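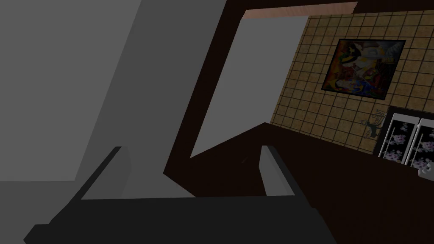 A wet morning at the Nornham woollen mill

I had been meaning to get out to Nornham ever since my sister-in-law came home with one of their blankets (the mustard one, which the dog has since claimed), and when the mill put up a notice about an open day I rang and got myself on the list before I could think of a reason not to. Wed 28 September is an odd day to hold one, I thought, being the middle of the week, but the car park was nearly full by the time I pulled in and I ended up on the grass beside the creek, with the wipers still going.

The mill is a long brick building with a sawtooth roof, and you smell it before you get to the door. Lanolin, mostly, and a bit of warm oil, and something like damp jumper. I loved it straight away. We were given a sticker with our name on it and a cup of tea in a proper cup, and then sorted into groups of 20. Ours was led by Czesław Górecki, who started there sweeping floors and is now in charge of the carding room. He has a lovely low voice which you had to lean in to catch over the machines, so most of the morning I was leaning.

We began in the wool store, where the bales come in. Most of the fleece is from farms within a couple of hours' drive, and Czesław pulled a handful out of an open bale and sent it round so we could all have a feel. One of the children in our group put it on his head as a wig and kept it there until morning tea. After that came the scouring, where the wool goes through a string of hot baths, and it was so steamy in there that everybody's glasses went white and we all shuffled through holding on to the handrail.

The carding room was my favourite part by a long way. The big carder is called Fonska, after the town it was bought from, and it is a great green thing with rollers as tall as I am. The wool goes in at one end in clumps and comes off the other like a sheet of fog. Somebody asked how long it takes to clean and I'm afraid I missed the answer, but there was a groan from the two fellows working on it, so I suppose it's a while!

Upstairs, Chutima Panyasiri showed us the colours. She does all the dye recipes, and keeps them on cards in a set of old library drawers, 700 of them, each with a tuft of wool stapled to the corner. I could have stood there until dinner time. She let us open any drawer we liked and told us about a grey called Grulov that took her 18 tries, and which to my eye was the same as the grey next to it until she carried them both over to the window. Then one was quite plainly blue. I bought two balls of it later on and haven't the faintest idea what I'll make.

Weaving was last, and loud. We were handed earplugs and had ten minutes to wander between the looms behind a yellow line. Duván Grajales was mending a broken end on a tartan throw, and he did it so quickly that he had to stop the next time it happened and show us again slowly, over and under, with a little hook he keeps on a string round his neck.

Lunch was soup and a roll in the old packing shed, $10, pumpkin or pea and ham. I had the pumpkin and wished I'd had the other. I sat with Wayne Cropper, who had driven up with his mother because she used to work in the mending room, and she told me they all sang in there, and which girls couldn't.

The shop is cash or card and the seconds are on the back shelf, marked with a bit of red thread. Most of the faults I couldn't find. If you're going to the next one, which they told me will be in May, wear flat shoes, as the stairs are steep and a bit slippery when people have been coming in from the rain. There is a lift if you ask at the desk. I came home with the wool, a seconds blanket for the spare room and a bar of lanolin soap, and the car still smells of it.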